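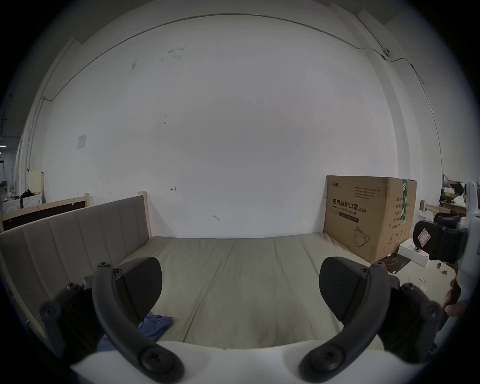
4.2 The open day at Peltside

I'll be upfront that the open day was not part of the original study plan. We had 3,926 recordings of cloth handling from our own people by then, all made with the Kusent hand-held gripper, and I was feeling pretty good about them. Then Peltside put us on the program for its open day on 13 January 2022, and it seemed silly to have a line of curious visitors and not let them have a go (with consent forms, of course!).

The task was the one from Section 3: pick a piece of cloth up off a bed and put it down again, folded at least once, using only the gripper. Figure 2 gives the wrist camera's view of this sort of work, with both black fingers open over the mattress and the crumpled blue cloth partly under the left one. The operator's fingers just make it into the picture on the right, at the handle. I like this view for explaining things to visitors because it is all the policy ever gets. No overhead camera, no depth map, only what you would see if your eyes were bolted to the back of your hand.

We signed in 243 visitors and came away with 823 usable recordings. I did most of the talking at the bed, which left me hoarse by lunch, and I gave everybody the same short speech before they started: squeeze the trigger slowly, keep the cloth in view, and stop whenever you like. People ignored the middle one constantly. They'd get a good pinch, lift the cloth toward themselves the way anyone would with laundry, and the whole camera view would fill up with fabric. Our own operators had quit doing that so long ago that we had no recordings of it at all, and the policy had no idea what to do in that situation.

The other surprise was how people dealt with a missed grasp. We lab folks open the fingers, back off and come in again from above. Visitors mostly kept pushing and scooped, dragging the cloth along the mattress until it bunched up enough to pinch. It looks terrible on video. It also works fairly often, and I have gone back and forth on whether to call these recordings noisy or just different. For the results in Section 5 they stay in, and the version without them is in the appendix.

A word on the background. We made no attempt to tidy what the camera sees past the bed. In Figure 2 there is a big carton of N95 masks at the right end of the mattress, pencil marks on the wall and a cluttered desk farther back, and I'd much sooner train on that than on a bare lab bench. Homes look like that. The Esen baseline was trained on plain backdrops, and we come back to what this does to the comparison in Section 5.3.

We ran a second, smaller session in April with the same speech and the same task. By then I had added one more line to it: "Try to see over the cloth." It helped a little. People still lifted it toward their chests.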